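Equipment > Hands-On Hardware > Trainers & Practice Units
26 shares | 7 comments

Wutitz Practice Tower

Written up by Benjie Lacson, Estham Workshop Supply

I have been wanting to give the Wutitz its own page for ages. It used to sit as a single line in the back of our classroom list, between the anti-static mats and the label printers, and people still found it. So now it gets the room it deserves.

The short version: it's a full-size desktop tower with everything still in it, sold for learning on. You take it apart, put it back together, and then do it again until your hands know where things go. It's a real computer (it arrives able to start up to a plain setup screen) but we don't sell it as something to do your email on. If you want a fast machine for games or video you'll be disappointed. If you want to find out what a drive cage is for, or teach a group of teenagers how to seat a memory module without holding their breath the whole time, I think it's wonderful.

The case is an older style of black tower, and that's a big part of why I like it so much. Newer cases hide a lot. Cables go behind a plate, drives go behind a cover, the power supply gets its own closed-off little house at the bottom. All very tidy, and a nuisance for teaching! In the Wutitz you take off one side panel, lay the tower down, and there's the whole machine in front of you.

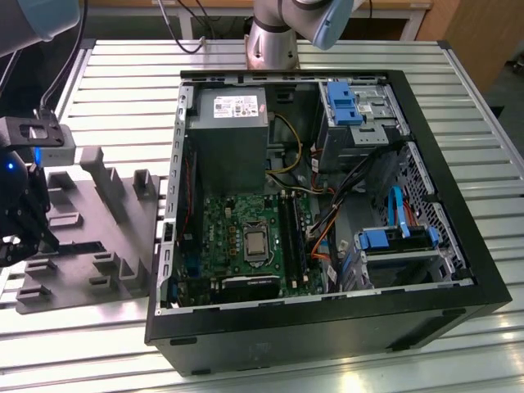

Wutitz Practice Tower with the side panel off, on a slatted metal bench.

The power supply is up in one corner of the case, with its printed label facing you. I always get people to read that label before they touch anything else. It's a good habit, and the small print on a power supply makes more sense once you've followed the wires down from it. The yellow and black bundle is the one beginners pick up on first. It crosses the middle of the case on its way to the motherboard, and you can trace it with a finger.

The drive wiring has color on its side as well. One SATA cable is orange and another is blue, so in a lesson you can say "the orange one" and everyone is looking at the same thing. I know that sounds like a tiny point. Try teaching a room of people with four identical black cables and you'll see why I bring it up.

And then the blue plastic. There's a blue release latch on the optical drive bay and there are blue clips on the drive trays in the hard drive cage. Whoever designed this case decided that blue meant "put your fingers on this bit", and I could hug them for it. No hunting around for tiny screws at the back of a bay. Slide, lift, out it comes.

What you can practice on it

Memory is where nearly everyone starts, and quite right too. The modules stand upright in black slots to the right of the processor, with clear space to get at them from above when the tower is lying flat. You open the clips, lift the module straight up, look at the notch, turn it the right way around, and press it back down evenly. The first time you do it you'll think you're going to break something. By the third go you'll be doing it while talking.

The graphics card comes next in our suggested order. It runs along the lower edge of the motherboard, and it teaches a lesson that memory doesn't: there's a screw holding it at the back and a catch at the slot, and you need to deal with both before you pull. We've had cards come back with the catch snapped clean off from people who only remembered the screw. Replacement catches are not something we can get, so please go slowly on that one.

After that you can move on to the drives, then the power supply, and finally the processor. I'd leave the processor alone until somebody has done all the rest at least a couple of times. It sits under a silver metal cover in its holding frame, and the frame has a spring to it that surprises people. There's a sheet in the folder that takes you through opening and closing it, and another on cleaning off the old paste and putting on new.

You can also do cable work with it, which I think is underrated. Unplug the whole lot, pull every loom to one side, and then see how neatly you can get it back. Two people on identical towers with the same cables will come up with completely different answers. I've watched a class spend most of an afternoon on this and nobody wanted to pack up.

Setting it up on the bench

Lay the tower on its side with the opening facing up. The feet will end up sticking out to the side and that's fine, they don't get in the way of anything. Pull the power cord out at the wall end AND at the computer end, hold the power button in for a few seconds, and clip your wrist strap to bare metal on the inner frame. The inside of the case is plain sheet metal, so there's no shortage of places to clip to.

A firm surface matters more than a big one. Pressing memory into a slot takes more force than people expect, and a folding table that bounces makes it twice as nerve-racking. We're fond of slatted metal benches, with one warning attached – small screws find the gaps. Put a mat or a shallow tray down wherever you'll be setting hardware aside. A magnetic dish is even better.

Light from the side is nice to have as well. Straight overhead light bounces off the metal frame, and then you can't read the small lettering on the board. I keep a cheap clip-on lamp for it.
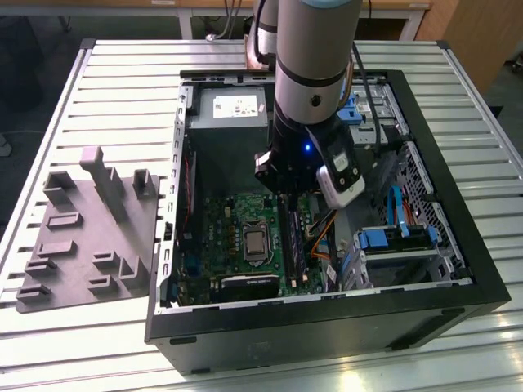 Estham Equipment Guide – Vol. 7, No. 2

Working from above

Having the tower flat changes the job in a good way. With the case standing up, you're pushing a memory module sideways into a board that flexes away from you, usually with your head at a silly angle. With it lying down, the pressure goes straight down into the slot. You want the module lined up over its slot and square to it before any push happens at all. If it's tilted, one end drops in and the other end rides up, and then people push harder on the high end, and that's how contacts get damaged.

So: line it up, let it rest in the slot under its own weight, check that both ends look level, and press. You should feel it go home. Then look at the clips again, even if you're sure.

Reaching in can be awkward at first with the power supply at one end and the graphics card at the other. Come in from directly overhead and keep your wrist high, and you'll miss both. Sleeves rolled up, please, and rings off. Long lanyards are a menace (I once dragged a work badge across an entire motherboard, and I was the one giving the lesson).

What comes in the box

The tower itself, complete, with its side panel.
A power cord.
A wrist strap with a clip lead.
A small bag of spare case screws.
A Phillips screwdriver with a long thin shaft.
A tube of thermal paste.
The Nakcombe lesson folder, printed, in a ring binder.

The Nakcombe folder is worth a mention of its own. It's written for people who have never opened a computer, and it doesn't talk down to them. Every job gets one sheet, with the steps on the front and the usual mistakes on the back. I've been doing this for years and I still picked up a better way to hold a drive cable from it. You can buy the folder separately if you already have towers of your own, and most of the sheets will work fine with any older desktop.

You'll need your own monitor and keyboard for the testing lessons. Any ordinary ones will do.

A word about condition

These are used cases. We check each one, clean out the dust, test the power supply and replace anything that doesn't start. We don't polish them up to look new, so expect some scuffs on the black outer shell and the odd scratch on the frame. Cables may not be in the same colors from one batch to the next, though I do try to keep the bright ones together! The lettering on the graphics card can be faint on well-traveled units. If you need a matched set for a class, say so when you order and we'll pick them out together.

Memory and graphics cards can vary a bit too. Fit is checked every time, so whatever is in your tower belongs there and works there.

Wear and spare parts

Practice units lead a hard life. The parts that go first are the memory slot clips, then the SATA connectors, and then the drive tray clips if people force them. With normal classroom use, a tower will take up to 3 years of this before the board needs changing. We stock the tray clips and the cables. We can swap a motherboard for you here at the workshop, or send you one and let the class do it, and that's a terrific end-of-term project if you have the time.

Pairs nicely with

The Enriquez screw tray, which has a lid and a numbered grid. You drop each screw into the square for the step you're on, and at the end you work backward. I wouldn't open a tower without one now.

The Enriquez bench mat, if your table is slatted or has any sort of texture. It rolls up small and wipes clean.

Ordering

Single towers ship boxed with foam at both ends. Orders for a whole class go out on a pallet, so please tell us whether you have a loading door or just stairs. For delivery before the break, we need your order by 18th December. Pickup from the Estham counter is always welcome, and if you come by in person ask me to get one open on the bench for you. I'll have the side panel off before you've got your coat off.

Tags: desktop tower, practice PC, classroom hardware, memory, SATA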